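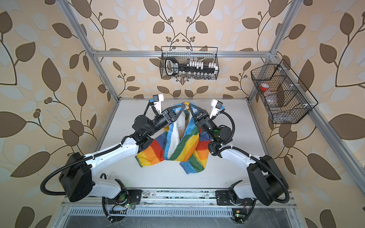
Wallpaper Behind the Workbench: Do We Need It?
Speaker notes, Sunday session, Rattanakul Hall
Running time 40 minutes with questions. Slide cues in brackets.

[Slide 1, title]

Morning. Thanks for coming out for wallpaper.

Say up front: I hang the stuff for a living, and I've done it long enough to be suspicious of most of what gets said about it. The talk was listed in the program as "Bringing Nature to Your Workspace". I didn't write that. I'm going to spend a fair bit of the morning picking at it.

The claim as it usually comes: put leaves on the wall behind your bench and you'll feel calmer, work longer and make fewer mistakes. I've heard it from showrooms, from magazines, and from a client who had read it on the back of a sample book. When I ask where it comes from I get waved at "studies". Some of those studies are about windows. Some are about real plants. A window with a tree in it moves, changes with the light and tells you it's raining. A printed leaf does none of that. Maybe there's an effect. I'd want to see it tested on wallpaper before I charged anyone for it.

[Slide 2, leaf prints]

Beige ground, big dark brown leaves, paler leaf silhouettes in a grey-white, curly vines, little bunches of round brown berries. You've all seen a cousin of this one. It's a decent type of print and I'm not here to run it down. The colours are quiet, the beige doesn't go yellow under a warm lamp the way cream does, and brown hides a splash of tea.

What I question is the scale. A large leaf is designed to be looked at from across a lounge room. Put it on the wall at the back of a bench and you're at arm's length from it. On a small alcove with the pattern on the back wall and both sides, you've got it in the corner of each eye as well. Ask the room: who's done all three walls of a nook? Who'd do it again? (Wait. Last time hardly any hands stayed up for the second one. Don't make too much of that, people are shy.)

[Slide 3, finding things]

The part I feel strongly about. If your job involves picking up small things, the background matters more than the mood.

Dark tool against a dark leaf: slow to spot. Black cable against brown vine: same. White surface under your hands, plain: easy. The bench top should be the plainest thing in the room, and I'd go flat white over timber look every time, even knowing white shows each scuff. Scuffs are fine. A scuffed white top is still a white top.

Try it at home with a box of mixed screws. Tip them on a white board and sort them, then do it on an offcut of leafy paper. I've done this with a kitchen timer and the paper lost both goes. That's me at my own bench, two goes, with me knowing the answer I wanted. Treat it accordingly.

[Slide 4, edges and metal]

Where paper meets bench fittings. Most sample books skip this and it's where most of my call-backs come from.

Aluminium uprights and rails look smart against a busy print, I'll give them that. A plain silver bar across a leafy wall gives the eye somewhere to rest. But paper first, metal second. Don't trim around a post that's already up unless you enjoy slivers. Leave a hair's gap where a rail sits near the wall so it isn't rubbing the print whenever the bench takes a knock.

Metal gets grubby where hands and oil go. Dark smudges on a front rail wipe off. The same smudge on uncoated paper stays there for the life of the paper. So ask which finish you're buying. "Wipeable" on a label can mean a damp sponge once a year. Rub a sample with a greasy thumb, leave it overnight, then wash it.

Slotted grates at the front edge: people ask me about those because they want offcuts to fall through. They do catch bits. Anything narrow goes down there too, and then you're on your knees with a magnet. Decide whether you mind.

[Slide 5, cost]

The job I quote most often when people say paper is the cheap option. Small workroom, the Votusow leaf from the Rindier range, lining paper underneath, Ulis paste because the supplier insisted on it, my labour, and a second visit after the first drop on the side wall shrank at the seam. Total $2797. For a room you could cross in four steps.

Was it the paste? The supplier said no. I said maybe. I've used Ulis since, on a dry wall in July, without trouble, so I can't hang it on them. My guess is the wall hadn't dried out properly and all of us were in a hurry.

The client likes it. I should say so, in fairness. Clients who've paid that much generally do.

Paint for the same room would have been a weekend and change from a few hundred.

[Slide 6, matching the pattern]

Quick one, skip if we're past the half hour.

Vines are forgiving. Berries aren't. A half berry at a seam is the first thing a visitor sees. Start the full drop at the centre of the back wall and let the odd cuts land in the rear corners. In a narrow alcove the corner will be out of plumb, so overlap and accept a slightly wrong leaf. If a sales rep tells you a large repeat wastes no more than a small one, ask them to work it out on paper in front of you. Bring a pencil.

[Slide 7, what I'd do]

If you want leaves, have leaves. Choose them because you like them. Put them where you'll look up at them, keep the top plain, get the light onto the bench and off the wall, and buy one spare roll from the same batch number. Batch number, say it twice. I've matched brown to brown across batches and it never quite comes off.

If someone promises you'll work better in front of it, ask how they measured.

[Questions]

Likely ones:
Peel-and-stick? Fine for renters, lifts near heaters. Bring the bad sample.
Can you paper over paper? You can. I wouldn't.
Does a darker ground make the alcove look smaller? Everyone says yes. I've seen it go the other way in good light.
Mould in the corners: fix the damp first, see me afterwards for the name of the sealer.

Sample books on the side table, please return them before lunch.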